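From: skimgate-admin
To: restore-list
Date: 2024-04-24
Subject: Re: [restore] Milk paint lifting off old varnish, kerbside dresser

On the restore list, a member in Varela wrote:

> I picked up a four-drawer dresser from the kerb in January and have
> been working on it in the garage since. Old varnish, quite dark, no
> maker's mark. I scuffed it with 120, wiped it with metho and put on
> two coats of milk paint mixed one to one by volume. The top and the
> left side are fine. The drawer fronts and the right side have
> crazed and the paint comes away in flakes the size of a thumbnail.
> I don't mind a chippy look on the feet but not on the whole thing.
>
> Questions: do I have to strip it back to timber? Is there any point
> in putting a bonding additive over what is there now? And does the
> finish underneath matter, as I have no idea what it is?

Taking the last question first, as the other two depend on it.

The finish underneath matters a good deal. Put a few drops of metho on an inside edge, somewhere that won't be seen, and leave it for two minutes. If the surface goes tacky and comes off brown on a rag, it is shellac. If nothing happens, try lacquer thinner in a different spot. Lacquer softens and re-flows; an oil varnish will wrinkle or do nothing much. Polyurethane generally ignores both. Note that if it is shellac, your metho wipe before painting will have dragged softened finish across the surface. That would account for one side behaving differently from the other, depending on how wet the rag was.

The second possibility is wax or silicone polish. Drawer fronts and whichever side faced the room get polished for decades; the side against a wall does not. Metho does not reliably remove either. I clean with mineral turps and a grey pad, wipe dry, repeat with a fresh rag until it comes up clean, then wash with sugar soap and rinse twice.

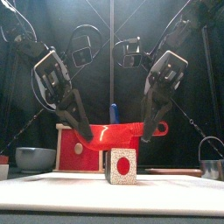
Bench with the red pot.

On stripping: no, you don't need bare timber. Remove everything that is loose and keep what holds. My procedure on a similar piece last winter was:

1. Plastic scraper over the affected faces, held low. Stop when it starts to skate.
2. Masking tape pressed down hard and pulled back sharply. Anything that comes up with the tape was going to come up anyway.
3. Sand the edges of the remaining paint at 180 until you can't feel a step with a fingernail. Mask up and keep the dust down. With a finish of unknown age, do a lead test before any of this. If it is positive, stop there and don't dry sand or scrape at all.
4. Turps and sugar soap as above, on the exposed varnish only. Milk paint without a topcoat will soften if you soak it.
5. One thin coat of dewaxed shellac over the lot. Leave it overnight.
6. Scuff lightly at 240, vacuum, and repaint.

On the additive: it goes in the first coat, mixed with the paint. Brushed over failed paint it does nothing for the layer that has let go, as the weak bond is one level down. I have used the Tranulska bonder at the label ratio and found it adequate over shellac, less so straight over polyurethane. The Farkum product is thicker and I could not get it to level on a vertical face. Others here have had better luck with it.

Check your mix as well. One to one by volume is the usual starting point, but the powder settles in the bag and a scooped cup can vary quite a bit. I weigh mine now. Let it stand for 30 minutes, stir, and put it through a paint strainer. Lumps that go on dry take up water from the coat around them and you get small craters, which people sometimes mistake for crazing.

Crazing proper is more often a thick coat drying too fast. If the right side of the dresser was nearest the garage door, look at that. I did a set of shelves at 85 per cent humidity which took all day to dry and did not craze anywhere. Same paint, same brush, a hot dry northerly the following week, and the second set looked like a creek bed.

For the topcoat, wait until the colour is even all over with no dark patches. Hemp oil looks better to my eye but wants 14 days or more before you put anything on it. Water-based matt is quicker and will shift the colour slightly, so try it on the back first.

Can you post the result of the metho test, and say whether the flakes have clean backs or brown ones? Brown backs mean the old finish is coming away with the paint. In that case step 5 won't save it and you will be stripping those faces after all.

--
Skimgate restoration list
To unsubscribe, send a blank message with "unsubscribe" in the subject line.
Please trim quoted text when replying.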